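PRESS RELEASE
Dinbridge, 19/04/2026
For immediate use

Shared workshop in Dinbridge opens its robot bench to members

Skultton, the members' workshop in Dinbridge, has opened a robot arm bench that anyone with a standard membership can book. The bench is the result of a build by five members, who fitted the arm, wrote the control program and set up the practice task that new users start on. 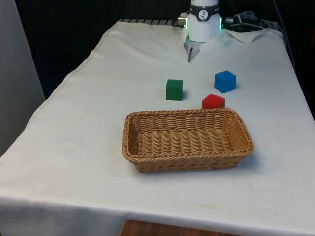
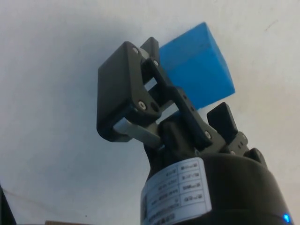 Coloured cubes and a wicker basket on the Skultton robot bench (first picture); the gripper and the blue cube from close up (second picture).

The project is called Plamance. It began in October, when Negin Shojaei and Bijan Zamani put forward a plan to use a corner of the main room that had been taken up by spare shelving. Members voted for it at the next monthly meeting and the workshop set aside money for fixings, cable and a second-hand computer. The arm and gripper were bought ready made. The rest of the work was done in the evenings.

The starter task is a simple one. The arm has to pick up a coloured cube from a white cloth and put it in the basket. Users can drive the arm by hand with a games controller, or record a set of moves and play them back. Those who want to go further can use the camera at the wrist and write their own program to find each cube by colour.

"We wanted a job that a person could understand in a minute and still be working on in a month," said Negin Shojaei, who led the build. "Picking up one cube is easy if you put it in the same spot every time. Once you start moving it about, or turning it a bit, you have to think harder."

The control program, named Yao, was written by Bijan Zamani and Eliseo Esquivel. It runs on the bench computer and shows the pictures from both cameras side by side, one fixed at the bench and one at the gripper. Yao keeps a record of each attempt so that users can go back over it later. In the last round of tests before opening, the team ran 100 attempts with a single cube, and 90 ended with the cube in the basket. Most of the misses came down to the gripper closing too early.

"I would like that figure to be better, and it will be," said Eliseo Esquivel. "The timing of the close is the next thing on the list. After that we want to look at the lighting, as the evening runs were worse than the daytime ones."

Pacita Dimaculangan did the wiring and wrote the safety sheet, which every user must read and sign before a first session. The arm is kept to a low speed for new users, and hands must stay off the cloth while it is moving. A stop button is fixed within reach of the operator's chair.

"The cable run took longer than anything else," said Pacita Dimaculangan. "The first way we did it, the cable pulled when the arm turned right round. We took it all out and started again – that was two weekends gone."

Fatemeh Shojaei has written the printed guide for beginners. It takes a new user from switching on to a first recorded move in about 50 minutes and assumes no knowledge of programming. Copies are kept at the bench, and members can ask for the file by email.

Sessions on the bench last 2 hours and are booked through the members' calendar in the same way as the laser cutter and the lathe. There is no extra charge. Under-16s may use the bench with a parent or guardian who has also signed the safety sheet.

The Plamance team plans to add further tasks later in the year, including stacking and sorting by colour, and would like to hear from members who have ideas for others. The wiring drawings, the parts list and the Yao program are free for other workshops to copy and change.

About Skultton
Skultton is a shared workshop run by its members in Dinbridge. It has areas for wood, metal, electronics and sewing. New members are shown round before joining.

Contact
Press questions: Negin Shojaei, Plamance project, Skultton, Dinbridge
Bench bookings and inductions: Bijan Zamani, at the same address

ENDS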